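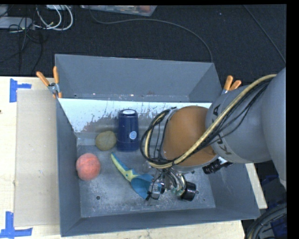

Sorting bins get a second life, at a price

Category: Local Business

18 March 2018 – Jultari, the secondhand goods shop on Chege Street, wants people to stop throwing out the odds and ends at the bottom of the toy box. Its new drop-off plan asks families to tip the lot into a shallow gray bin on a table by the door, and let the shop decide what is worth selling.

The idea sounds fine. A cup with its label still on, a bird-shaped toy in blue and yellow plastic, a peach-colored ball: most houses have a drawer full of this stuff. Whether anyone will pay for it is another matter.

"People buy a single cup all the time," said owner Kanini Mugo, who opened the shop in October. "They buy one plastic parrot. You would be surprised."

Some shoppers would be. Mugo did not offer sales figures for loose items, and said the shop has not kept them apart from clothing and furniture. What she did offer was a target. Jultari hopes to take in 2604 small items by the end of the year and sell them from a mixed shelf at the back, with a bag of three going for a flat price she has not set yet.

Dimas Ngui ran a similar shelf at Wirna, a thrift store across town that closed it after one summer. He said the store took in 593 pieces and sold 40.

"The rest sat there," Ngui said. "Then we paid to have it hauled off, so the families had a clean closet and we had the bill."

Mugo said Jultari will turn away anything broken and will not take batteries, glass or stuffed animals. Stones are not on the list of things the shop refuses, and she laughed when asked if there was a market for them. "Kids collect rocks," she said. "Other kids might want them."

What happens to the leftovers is less clear. The flyer says unsold goods will be "passed on to partners." Asked for names, Mugo said talks were still going on.

Esther Masanja, a mother of two who lives a block away, said she will probably bring a bag anyway. "I don't care if they sell it," she said. "I just want it out of my hallway." That may be what most donors want – and it is the part of the plan the shop has yet to price.

Drop-off is open during regular store hours.

Related stories
Nemusine flea market moves indoors
Repair night draws a thin crowd at the library
Letters: Who pays for the donation pile?
Curbside pickup changes, street by street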